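Clothing swap in Sivier adds a folding table

SIVIER – A free clothing swap at the Prornberg Community Hall will stay open through November after more than 77 households signed up for the fall session, organizers said.

The swap lets residents bring clean clothes and small household items and take home whatever they can use. It is run by the Ukden Neighbors Association, which moved it to the hall from a church basement on Chou Street last spring.
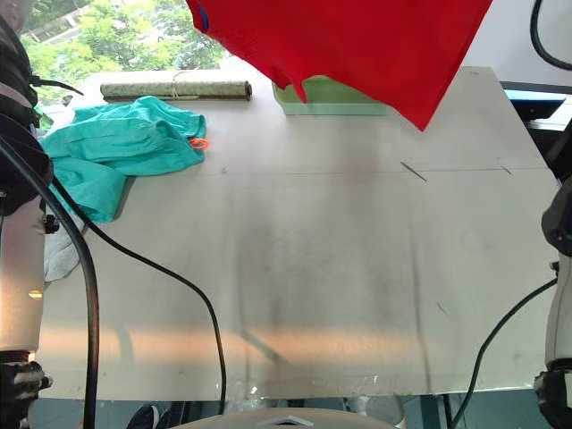
Sorting has been the slowest part of the work, according to coordinator Pei-shan Huang. Donations used to go straight from the bag to the racks, and many pieces came back wrinkled or were hung in the wrong section. Now everything passes over a table first. Items are shaken out one at a time, as with a bright red cloth held up over the tabletop, while the next pieces wait to one side. Household goods such as rolled mats are set along the back until the clothes are done.

"People take more when they can see what a thing is," Huang said. "A shirt in a ball stays here all month."

Clothes are laid flat, checked for holes and stains, and folded lengthwise before they go to the shelves. Single socks are kept for two weeks in case the match turns up. Anything too worn to pass on goes to a textile recycler in the next county.
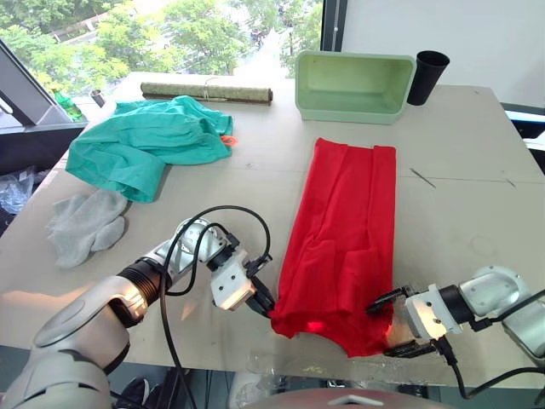 A red garment is folded on the sorting table, near a teal-green shirt and a pale gray sock.

Issa Harb, who brought four bags of children's clothes, said he left with a winter coat and a pair of boots for his daughter. He said he would like to see longer evening hours.

Yee-man Ko, who handles the schedule, said the association is looking at that request. For now the hall opens at 4 p.m. and the last donations are accepted at 6 p.m. Visitors do not need to bring something in order to take something.

The association is asking for coat hangers, adult sweaters and baby blankets. It cannot accept pillows, mattresses or electrical items. Donations should be washed and dropped off at the side entrance.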